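Notebook, poetry corpus, metre and stanza work
2/25/22

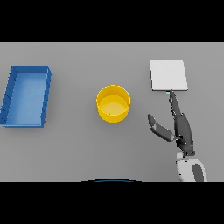 Carrying on from the scansion of the Aston set. All of it is now marked up by hand, 157 lines, and the second pass agrees with the first except where noted below. Working copy is the Canano edition, page proofs, not the reprint. The reprint silently closes up two stanza breaks and can't be used for anything to do with line grouping.

Reminder of the question, as it has drifted. We want to know whether the unrhymed poems in the set are regular by some other measure (stress count, syllable count, syntactic length) or whether the line ends are placed by eye. The coursework guides all say "free verse" and move on. I don't think that label holds for the middle group.

Marking conventions, unchanged from last year:
/ for full stress
\ for secondary stress, counted as unstressed in totals
x for unstressed
| for a caesura, only where there is punctuation or a clear clause boundary
No foot divisions on the first pass. Feet go in later, in pencil, and only if the stress count is stable over a whole stanza.

Results by poem.

"Ferry Timetable". Four stresses to the line almost throughout. Syllables run from seven to twelve, so it's accentual and the syllable count is noise. Three lines won't go. Two of them are lists of place names and can be read with four stresses if the final name is demoted, which I don't want to do just to save the pattern. The third is the last line of the poem, which has two stresses however it's read. Leaving that one as a deliberate short line.

"The Relief Teacher". Dialogue. Speech tags sit at line ends in the first half and inside the line in the second. Stress count is all over the place until the tags are removed, after which the child's lines settle to three and the teacher's stay irregular. Not sure removing the tags is legitimate. A listener hears them. Recorded both versions on the sheet, with tags in column C and without in column D.

"Inventory, Back Shed". Treated as prose cut into lines. No stable count. Longest sentence spans nine lines and ends on "and". Enjambment after a preposition or article is far more common here than anywhere else in the set. If any poem in the group has its lines placed by eye, it's this one.

"Second Letter Home". Syllabic. Tens and eights alternate for the whole first section and then the pattern breaks at the stanza where the handwriting is mentioned. Contractions matter: "I'd" and "I had" are not interchangeable here and the reprint has changed two of them. Another reason to stay off the reprint.

Rhyme. Went through line ends again for half rhyme and pararhyme. The earlier notes counted "weather / further" as a rhyme and I have taken it out, as the two are eleven lines apart and no reader would connect them. Limit set at four intervening lines. With that limit the only consistent sound patterning is in "Ferry Timetable", stanza endings only, all on a final n or ng.

Disagreement with Burgi Lehner over the opening of "Second Letter Home". She reads the first line with stress on "not", giving five. I have it on "yet", giving four. It makes no difference to the syllable total but it does change the tone of the speaker, who becomes a good deal angrier in her reading. Her argument is that the line answers a question from the first letter, which we don't have. Mine is that the comma before "yet" asks for the weight. Marked as disputed on the sheet, both readings entered, initials beside each. I'd like a third reader who hasn't seen either version.

On the Le Roux article. It proposes counting only those stresses that would survive in a whispered reading. Tried this on the first two stanzas of "Ferry Timetable". It drops most of the verbs, which seems wrong for a poem made largely of arrivals and departures. The test also depends heavily on who is whispering. Filed under method, not adopted.

Read-aloud timing. 90 seconds for "The Relief Teacher" at normal pace, one reading, mine. Too few readings to draw anything from. The pauses at line ends were longer in the second half, but I know where the tags move and was probably performing it. Needs readers coming to it cold.

Spreadsheet notes. The Cletau export still strips leading spaces, so every indented line comes out flush left. That wipes out the stepped layout in "Inventory, Back Shed" completely. Workaround is to replace leading spaces with tildes before export and swap them back afterward. Don't use underscores, which are already in the file for the blanks in stanza 3. Colour coding in the sheet is unchanged: green for agreed, yellow for disputed, grey for lines left out of the totals. Titles and epigraphs are grey. One epigraph had been counted as a line of verse, now corrected, and the total above is after the correction.

Draft wording for the write-up, to be argued over:

"The poems lack end rhyme but are not uniformly irregular. One is accentual, one is syllabic in its first section, and one divides its metre between speakers. The remaining poem shows no measurable pattern, and its lineation is best discussed in terms of layout and syntax."

"Best discussed" is weak. Also need to decide if we are calling these patterns metre at all. A three-stress line which holds only after half the words around it have been deleted may not deserve the name.

Still to do:
Re-enter the indents for "Inventory, Back Shed" from the proofs.
Check the two altered contractions against the magazine printing, if the library can get it.
Pencil in feet for "Ferry Timetable", stanzas one and two first.
Find cold readers for "The Relief Teacher". Two would do, four would be better.
Ask Burgi for her copy of the first-pass sheet before she writes over it.
Write-up is due in June. Section on rhyme can be drafted now as nothing in it is waiting on the disputed line.

Pencilled beside the "Ferry Timetable" entry, later the same afternoon: read the place names aloud again with a full stop after each one. Five stresses. Still won't go.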